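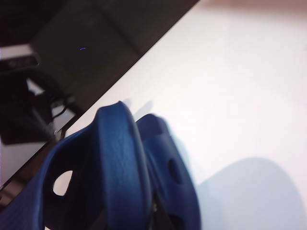 Trolham reading (also Trolham casting, or just "the bowl") is a form of fortune telling using tea leaves and a shallow dish of water. Practised mainly in the market town of Trolham and the villages near it. Related to ordinary tea leaf reading but the leaves are floated, not left to settle in a cup, and the reader looks at how they drift.

Origins

Unclear. Local tradition puts it with a travelling fair that wintered at Trolham, but there is no written record of this. The earliest firm mention is in the parish account book, which lists a fine of 2 shillings for "telling by the bowl" on a Sunday. A later pamphlet, printed at Arkden, gives 305 leaf shapes with their meanings. Many of these are plainly borrowed from older cup reading lists. The ship, the key and the ladder for instance, all with the usual sense.

The Çınar method, sometimes described as the parent of Trolham reading, uses coffee grounds and a turned-over saucer. Similar vocabulary, different proceedure. A direct link has been suggested but not shown.

Method

The sitter fills the dish, normally from a jug, and drops in a pinch of dry leaves with the left hand. No talking until the leaves stop moving. The dish is divided by eye into four quarters: home, work, travel and "the stranger". Leaves that sink in the first minute are ignored by most readers, though in Arkden they are read last and taken to stand for things already over.

Edge leaves count as soon, centre leaves as distant. A leaf touching the rim is "at the door" and means a visitor or a letter.
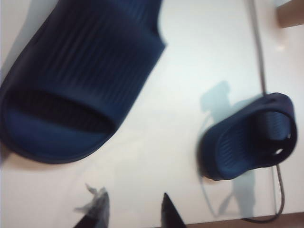 Clusters are read before single leaves. Two leaves crossed, a quarrel. Three in a line, a journey, and the direction of the line matters only if it points at the sitter. Readings last up to half an hour, longer if the water is re-stirred, which older readers frown on. One question per bowl is the general rule.

Leaf and water

Black tea, large leaf. Bagged tea is too fine and clumps. Some readers insist on rainwater, others use the tap. The dish should be pale inside so the leaves show up; white enamel pie dishes were common for years and are still prefered by many.

The Banex deck

A set of printed cards sold under the name Banex, based on the pamphlet shapes. Meant for people who wanted the meanings without the mess. First print run was 400 decks. The cards dropped the four quarters altogether and added a short booklet on love and money, which readers of the bowl tend to dismiss. Out of print, though copies turn up at fairs. A second version with redrawn artwork reached 1175 copies before the printer closed.

Present day

Still offered at the Trolham May fair, in a tent near the church gate, and by a handful of readers working from home. Fees vary. Some take only a gift of tea, the older custom. Online readings exist, done over video with the reader casting on the sitter's behalf. Opinion is split on whether this counts, given the left-hand rule. 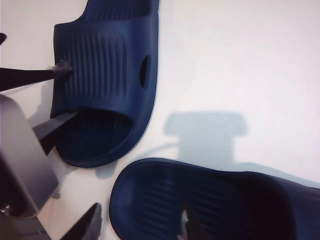 Ribbed slide sandal, navy blue, on a white surface.

Criticism

As with other kinds of leaf reading there is no evidence that it predicts anything. Sceptics point out that leaves drift with draughts, and that most of the meanings are broad enough to fit anyone. Supporters mostly describe it as a way of getting a person to talk about whats on their mind.

See also: tea leaf reading, coffee ground reading, scrying, Trolham May fair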